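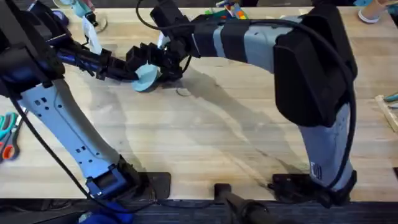 OK so I'm walking the Laston Loop in March and I'm going to thread the planning here so I stop texting my sister at midnight. It's 100 miles, starts and ends at Divstead, and I've wanted to do it for years. The trail markers are small round discs nailed to fence posts, and they're light blue, pretty close to the one on the table between the grippers up there. Easy to spot on a dark post, hopeless against a clear sky!

Route is Divstead to Cloltberg, over the ridge, down the river to Laston, then back through the farms. I'm splitting it into 13 stages. Yes, that's slow. I like lunch.

I'm not doing it in one go either. Four long weekends, with a car at one end and a bus at the other. The car is my old Saab, which has 400 miles on its new clutch and a heater that only does feet.

Parking at Divstead: there's a gravel lot by the church and another one behind the feed store. Use the feed store. The church lot gets locked after evening service and the number on the gate rings forever.

Does anyone know if the footbridge below Cloltberg is open again? The county page says "closed until further notice" and that notice has been up since before I bought these boots. 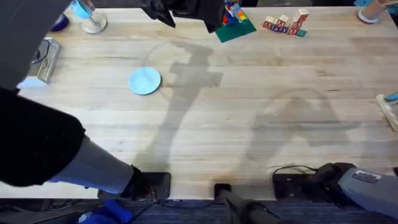 Stage three is the one I keep going back to on the map. It's the ridge above Cloltberg, no trees for hours, and I did a piece of it a couple of winters ago on a day of low sun and thin cloud. The whole hill was pale dead grass with big soft gray shadows lying over it, the same washed-out light and dark you get on that tabletop, one long skinny patch and then a wide faint one off to the right. I stood there eating a cheese roll for way too long.

Anyway, water. There's a tap at the Cloltberg picnic ground and then nothing till the river. I'm carrying two liters and I'll complain about it the entire way up.

Someone asked about maps. I've got the paper one (folded wrong, will never recover) and the route saved on my phone. Paper is better on the ridge. Phone is better in the farms, where the path goes through three gates in a row and every one of them looks like somebody's driveway.

Milagros Palomino is joining me for the river stages and she walks so much faster than I do. Her deal is that she goes ahead, finds a place to sit, and has the stove going when I turn up. I've accepted these terms.

Also she's lending me her gaiters – mine died on the mud past Laston mill last fall. If you've never walked that bit, picture cake batter with cows in it.
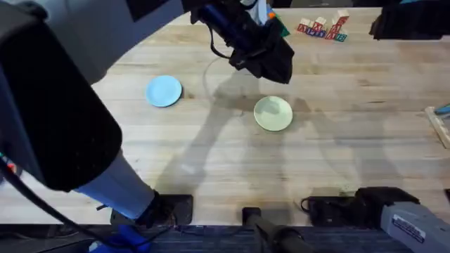
So the river stages. There are three of them and they're short, but they flood. If the meadow path is under water you take the lane on the north side, and that adds a mile and a very steep bit past the chapel. I've penciled it in on every day just in case.

Places to stay! There's one inn in Laston, and it's booked up for one of my weekends because of a dog show. I've got a room over a bakery for that one. Breakfast is included and I have high hopes.

Cloltberg has a bunkhouse. Bring your own pillowcase and something for your ears.

Edit to the parking post: a couple of you say the feed store lot is now signed for customers only. I'll buy a bag of birdseed. Fine.

Gear stuff, since three people asked. Boots are the old leather ones. Small pack, rain jacket, the ugly hat. Poles for the ridge only, because I just end up carrying them on the flat like a pair of baguettes.

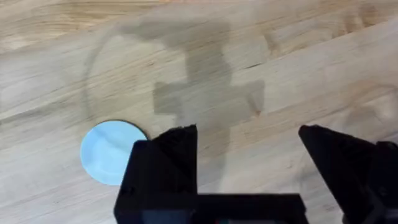
Blister tape goes on before I start, every single day. Last time I waited until I felt something and then I'd been feeling it for six miles.

The bus from Laston back to Divstead runs twice in the afternoon and doesn't stop at the bridge unless you wave. Really wave. I've been driven past in a bright orange jacket.

Farm stages are the last three. Not the prettiest walking, but there's an honesty box near the end with eggs and jam, and one time rhubarb. Take small bills.

Footbridge update from a reply: open to walkers, one rail missing on the upstream side. Thank you!! That saves me the whole detour by the quarry.

Still need to sort the second weekend. If you've walked Cloltberg to Laston in one day, tell me how long it took you and whether you were any use the next morning.

Last edited 1/18/24, bus times checked, bakery room paid for.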